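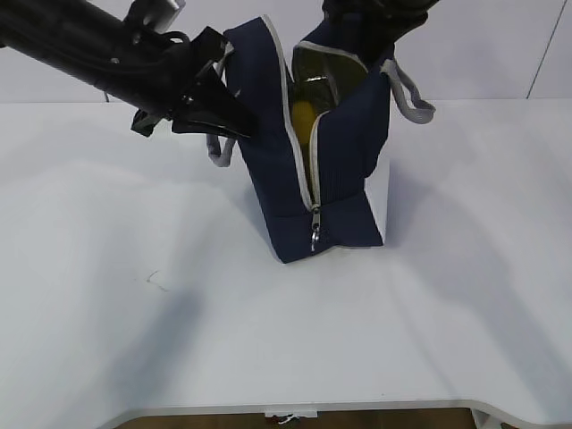 # Youth Pledges and Follow-Through: A Report on the Kasness Peer Program

Submitted Mar 3, 2018

## Purpose

This report examines whether young people who sign a public pledge to share household duties keep to it over one school term. The study took place in two youth clubs, Kasness and Drudlow, which use the same pledge card and the same mentor guide.

## Method

Twelve members aged 15 to 17 took part, with written consent from a parent or guardian. Each member signed the card at a club meeting and kept a weekly log of the tasks completed at home. Logs were collected by the Cludgate Youth Office and coded using the Haque scale — a short form already in use at both clubs.
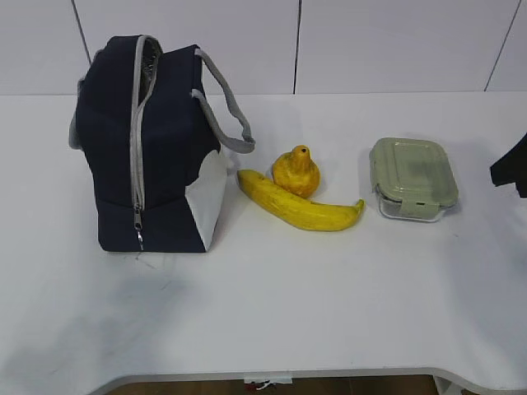
Members who missed a week were asked to leave the page blank and were not asked to fill it in later.

## Findings

Nine members kept the pledge through the end of the term. Two stopped during exams, and one moved to another school. Members at Drudlow, where the cards were read aloud, wrote longer entries and mentioned their siblings more often.

## Limits

The group was small, and the logs were self-reported. Parents were not interviewed. A second round is planned for May — with a revised card and a separate page for comments from the home.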